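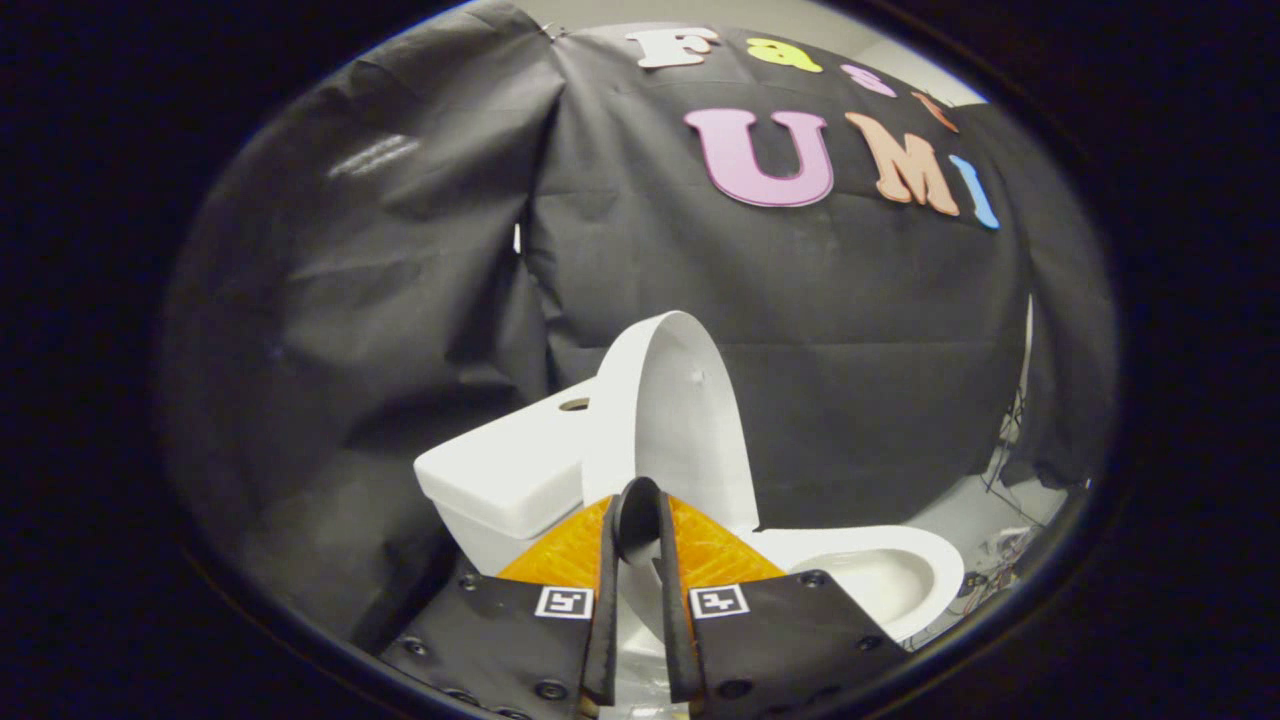

Backdrop (cloth)

A backdrop is a sheet of cloth, paper or other material hung behind a person or object to hide what lies beyond it. Backdrops are used in theaters, photography studios, shops, schools, trade fairs and private homes. The word was first used for the painted cloths at the rear of a stage and now covers nearly any hanging that closes off a view. In Britain the older term backcloth is still heard in the theater.

Plain backdrops are usually black, white or gray. Painted or printed ones may show a landscape, a room, a pattern or lettering.

History

Painted hangings were part of European court theater by the 1600s, when stage designers used perspective to make a shallow stage look deep. The cloths were painted flat on the floor or stretched upright on a frame, and raised with ropes. Large theaters kept a stock of common scenes such as a forest, a palace hall and a street, which served for many different plays.

Portrait photographers took up the painted cloth in the 19th century. A studio might own a garden scene and a library scene, and customers chose between them. Exposure times were long and the sitter was often braced against a stand, with the cloth hung a few feet behind. Traveling photographers carried smaller cloths rolled on a pole and worked outdoors in daylight.

Plain backgrounds became more common in the 20th century. Seamless paper, sold in wide rolls, gave a studio a clean surface that could be torn off and replaced when it got dirty. Cloth remained in use where the background had to be folded, moved or kept for years.

The Varnach collection

One of the larger private collections of studio backdrops is held in Varnach. It was begun by the photographer Gisela Bauerfeind, who bought the stock of closed portrait studios and later the contents of a scenery workshop. The collection has 397 cloths, most of them painted cotton. Efa Lougher prepared the printed catalog, which lists each cloth by size, subject and type of hem. Some of the entries are disputed. Nayeli Montes has argued that a group of harbor scenes credited to a single painter came from two workshops, on the basis of differences in the priming.

The cloths are stored rolled, face outward, on wide cardboard tubes. Part of the collection is shown each December.

Materials

Muslin is a light, plain-woven cotton. It takes paint and dye well and can be bought wide enough to avoid a seam. It wrinkles easily and lets light through unless it is painted or lined.

Canvas is heavier and hangs flatter. Painted canvas can crack if it is folded, so it is kept on a roller.

Velvet and velveteen have a pile that absorbs light. A good black velvet shows very little shine and is used where the background should disappear. It is heavy, costly and picks up lint.

Duvetyne is a brushed cotton with a soft, dull face. It is cheaper than velvet and is common on film sets — for masking windows, covering stands and blocking stray light.

Polyester is light, cheap and easy to wash. Many smooth polyester weaves reflect light along their folds, and a black one can look gray or streaked under a lamp.

Felt does not fray when cut. It is often used for small displays and for boards to which shapes or letters are attached.

Hanging

A stage backdrop is tied to a horizontal pipe called a batten. The top edge is finished with strong webbing and metal eyelets, known as grommets, through which the ties pass. The bottom edge may have a pocket for a chain or a second pipe, which pulls the cloth straight.

In studios the cloth is clipped to a crossbar between two stands or fixed to a wall track. Sandbags are placed on the feet of the stands. In homes and classrooms backdrops are hung with curtain rods, clothespins, tacks or tape.

Cloth hung with extra width falls into folds and is described as having fullness. A cloth with 100 percent fullness is twice as wide as the space it fills. Painted cloths are normally hung flat. Plain black drapes may be hung either way, and fullness helps to hide seams and small marks.

Lettering and decoration

Names and messages can be painted directly on a backdrop, sewn on, or attached so that they can be removed. Cut shapes in paper, felt or foam are common for temporary use. Light shapes can be pinned, and heavier ones are usually sewn or hung on thread from the top bar. On loose cloth, attached letters follow the folds and may tilt or sink into them. Stretching the cloth or backing it with board keeps a line of text level.

Pale and bright colors are the easiest to read against black.

Care and fire safety

Most backdrops are brushed or vacuumed and seldom washed. Water can loosen paint and shrink cotton. It can also remove flame retardant from a treated fabric, which must then be treated again. Many places require curtains and scenery in public halls to be flame resistant.

Wrinkles in muslin are removed with steam or by misting the back of the cloth and letting it dry under tension. Velvet is hung or loosely rolled so that the pile is not crushed.

See also

Cyclorama
Scenic painting
Stage curtain
Tapestry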